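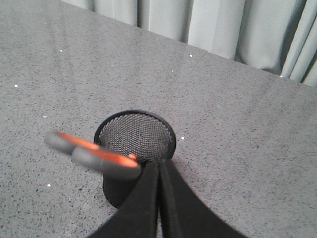 3.2 Where the scissors live

I came to this part of the study sideways. We had set out to look at how people in shared craft rooms put away fabric, and I kept getting pulled over to the small stuff on the worktops, scissors most of all. In the Waltau workroom they were the thing people asked for more than anything else, and the thing most likely to be lying wherever the last person had stopped cutting. So I asked if I could have a section to myself, and this is it.

The diary entries gave me plenty to go on (3,000 of them by the end of the spring, and yes, I read every one). I sorted out the entries that mentioned scissors being put down, put back or hunted for, and that left 165. What struck me first was how often people wrote "on the side" as though it were a proper place with a label on it. They meant the worktop, any bit of it, and they were quite happy with that until they needed the scissors again.
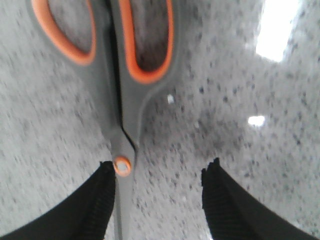 The Wamska group had talked beforehand about hooks, drawers and a magnetic strip on the wall, and I had high hopes for the strip. It got used for a fortnight or so and then people drifted back to the worktop. When I asked why, the answers were lovely and vague – "it's a stretch", "I don't think of it", "I like them near me". A cup was the one thing that got no grumbles at all. You drop the scissors in, you carry on sewing.

I should say that a cup isn't perfect. Small scissors can sink in a deep one, and a tall pair can make a light one tip if it goes in at a slant. Two people at Brunet preferred to put theirs in handles down, which I asked them to stop doing, and they were very gracious about it. We agreed on points down for everyone, closed before they go in, and that rule stayed the same in all the rooms from March onwards.
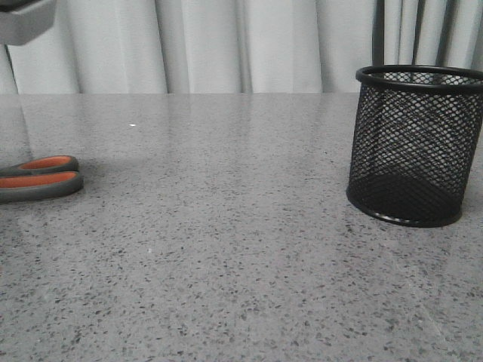
Vol. 11, p. 100

Figure 3. Scissors and a mesh pencil cup on the worktop.

The distance between the cup and the place where people cut mattered far more than I'd guessed. With the cup at arm's length, the scissors went back in without a thought. Put it at the far end of the worktop and they stayed out, even with people who had told me that very morning how tidy they were! I did this too, I'm afraid, and my own entries are in with the rest.

Mesh or solid sides made less of a difference, at least in what people wrote. A few at Verkska said they liked being able to see into the cup from their chair, and one said mesh collected fluff, which is fair. I'd have liked to follow this up with jars and tins as well, but we ran out of time in that room. The next section goes back to the fabric, and to the question of who folds it.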